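Desktop Teardown Line Starts Work at Skanduver Depot

Rundora, the electronics reuse program run out of the Skanduver depot, has started taking apart its second batch of office desktop computers. The batch consists of 1000 towers, all retired from office use and delivered on pallets in January. Sorting by chassis type is finished and board-level work has begun.

The depot building dates from 1938 and was a parcel warehouse before the program moved in. The ground floor now holds intake and storage. Teardown is done upstairs, where the floor was leveled last year and the lighting replaced. Nolov, which supplies the shelving and parts bins, also handles the outgoing freight.

Under the procedure adopted for this batch, each tower is laid on its side and the side panel comes off first. The panel is tagged with the same number as the chassis and kept with it until the unit has been graded. Panels from the first batch were stacked separately, and matching them up again cost more hours than the teardown itself.

The processor is checked before any wiring is touched. The heatsink comes off, the retention bracket is released and raised, and the socket is examined under a lamp. A damaged socket moves the board straight to the materials stream. A clean socket keeps it in the reuse stream, along with its memory, provided the modules pass a later test on a separate bench.

Power supplies are left in place at this stage. The printed label on the top face carries the rating, and the rating is entered in the intake sheet before the leads are unplugged. Units with an illegible label are not tested and go directly to scrap. Drive cages are opened last. The program accepts no storage media, and donors are asked to pull all drives before shipping, but every bay is inspected again at the depot.
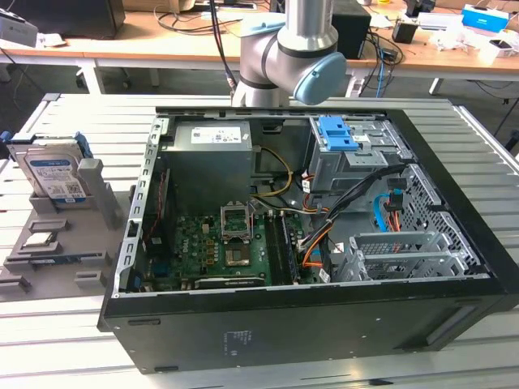
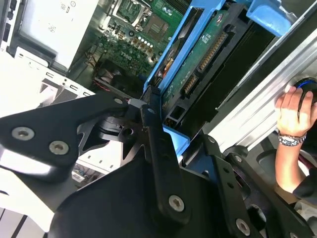
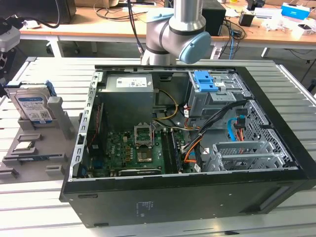

A desktop computer with its side panel off, motherboard and power supply in place. Blue parts are visible at the drive bays.

Cabling is the slowest part of the work. In a typical office tower the data cables to the drive bays cross over the power leads, and both run close to the memory slots. Pulling on a bundle can lift a connector housing off the board or bend the pins below it. The work instructions call for each plug to be released at its own latch, starting with the data cables and ending with the main power lead. Cables are sorted by type after removal. Data cables in good condition are kept for rebuilt machines, and the rest are baled for copper recovery.

Expansion cards are removed after the cabling. Low-profile cards are stored apart from full-height ones, together with their brackets. Demand for low-profile graphics cards has been steady, mostly from schools with small desktops that need a second display output. Full-height cards of the same age are harder to place, and the program has stopped testing the oldest of them.

Boards that pass inspection go into antistatic bags and are stored upright, 7 to a bin. Bins are labeled by board model and by the date of the check. The program had tried stacking boards flat with foam between them, but the lower boards in each stack came out with bent capacitors. Upright storage takes more shelf space - a full aisle has been cleared for it on the ground floor - and no further damage has been recorded.

The empty chassis is the last item to be graded. Steel cases without dents or missing slot covers are held for rebuilds. Others are stripped of plastic parts, including drive latches and front bezels, and sent out as mixed steel. Plastic is separated by color where the resin marking is missing. Screws are collected in 2 grades, coarse thread for the case and fine thread for drives, and are not counted.

Rebuilt computers are assembled from graded parts in the room next to the teardown area. Each one receives a new coin cell, a memory test that runs overnight and a fresh coat of thermal compound on the processor. Machines that fail the overnight test are returned to teardown with a note of the error. Machines that pass are shipped without an operating system unless the receiving organization asks for one.

Dong, the regional carrier that brought in the January pallets, will collect the first outgoing load of sorted steel and baled cable. Reusable boards and cards stay at the depot until the whole batch has been graded, and requests for parts will be taken after that point. Request forms are available at the intake desk on the ground floor.

Donations of desktop computers are paused while the current batch is in process. Monitors, keyboards and loose cables can still be dropped off at the side entrance. Laptops are not accepted, and neither are swollen or leaking batteries of any kind, which should be taken to the hazardous waste counter.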